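Olteo Sorting Starter Kit - my thoughts after a summer with it

I've had the Olteo kit on my bench since August and I'm properly fond of it now, so this is going to be a bit of a ramble. You get the small arm, the two-finger gripper, the wrist camera, a power brick and a bag of shallow trays. Mine came from Koswood, who had it on my doorstep in Flerville by Thursday lunchtime, and I was moving things about the same evening (badly, but still!).

Setting up took me nearly 60 minutes, most of it spent hunting for the right cable. The software walks you through the rest. You show the arm a job by hand, it records what the wrist camera sees, and you do it again until you've got a decent pile of goes to learn from. 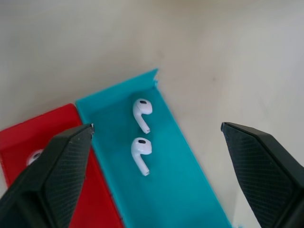 Small, shiny things are what I bought it for, and the fingers are the best part of the whole kit. They come to a fairly narrow point and the inside faces have a fine criss-cross texture, so there's something to grip with as well as squeeze. Sorting earbuds between the red tray and the teal one is my favourite test - glossy white plastic, rounded heads, stems that like to roll away from you. I did find it helps to keep the trays side by side with their long edges nearly touching, as the arm has less far to travel. The teal one has a bent notch in its back wall, by the way, and I've carried on using it.

Grumbles? The fingers hide a fair bit of the view when something sits close in to one of them. I'd also like longer than 6 months of cover. The Steinbach kit gives you 3 years, but it's a lot heavier and it wants a bench to itself.

Storage is fine, with room for 3,000 recordings before you need to clear any out. Spare fingers are sold in pairs.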